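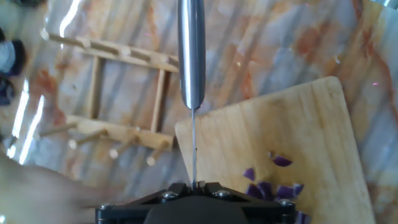

Messer im Greifer der Schneidzelle, rechts das Brett mit Zwiebelstücken.

Neue Wartungsordnung für die Schneidzelle am Standort Urnholm

Mit Beginn des Monats April gilt für die Schneidzelle im Technikum Urnholm eine überarbeitete Wartungsordnung. Sie wurde von Pantelis Zacharopoulos, Leiter der Arbeitsgruppe Handhabungstechnik, erstellt und ersetzt die bisherigen Einzelanweisungen.

Die Greiferbacken sind künftig nach jeweils 500 Schnitten zu reinigen und auf Spiel zu prüfen. Maßgeblich ist der Zählerstand der Steuerung. Die Schrauben des Greifers werden bei derselben Gelegenheit nachgezogen; der Befund ist im Zellenbuch einzutragen. Nach 3000 Schnitten erfolgt ein Wechsel des Messers mit anschließender Neubestimmung des Werkzeugbezugspunkts.
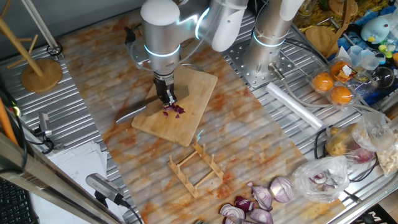 Für die Neubestimmung ist das Programm 189 aufzurufen. Der Arm fährt dabei mit verminderter Geschwindigkeit über das Schneidbrett und nähert sich der Oberfläche an 16 Messpunkten. Das Brett darf während des Vorgangs nicht verschoben werden. Wird seine Lage verändert, ist der Ablauf von Beginn an zu wiederholen. Die marmorierte Auflage ist zuvor auf Falten und Rückstände zu kontrollieren und feucht abzuwischen.

Besondere Aufmerksamkeit gilt der Leitungsführung. Bei der letzten Durchsicht wurden an einer Leitung Scheuerstellen festgestellt, die Leitung wurde ersetzt.

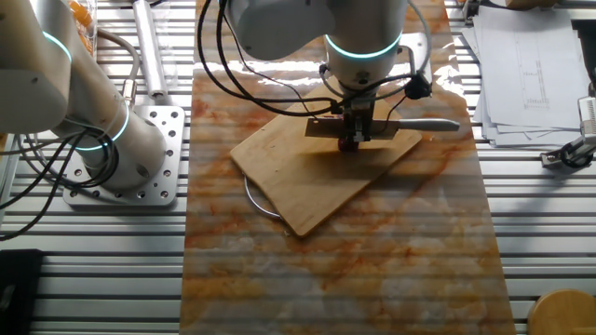
Die Kabelbögen am Arm müssen in jeder Stellung so viel Reserve behalten, dass am Handgelenk kein Zug auf den Stecker wirkt. Sie dürfen weder das Brett noch die Klinge berühren. Zur Kontrolle wird der gesamte Arbeitsbereich einmal im Handbetrieb abgefahren, erst danach ist der Automatikbetrieb freizugeben.

Messerwechsel und Arbeiten am Greifer sind ausschließlich eingewiesenen Personen gestattet. Anmeldungen zur Einweisung nimmt das Sekretariat der Arbeitsgruppe entgegen.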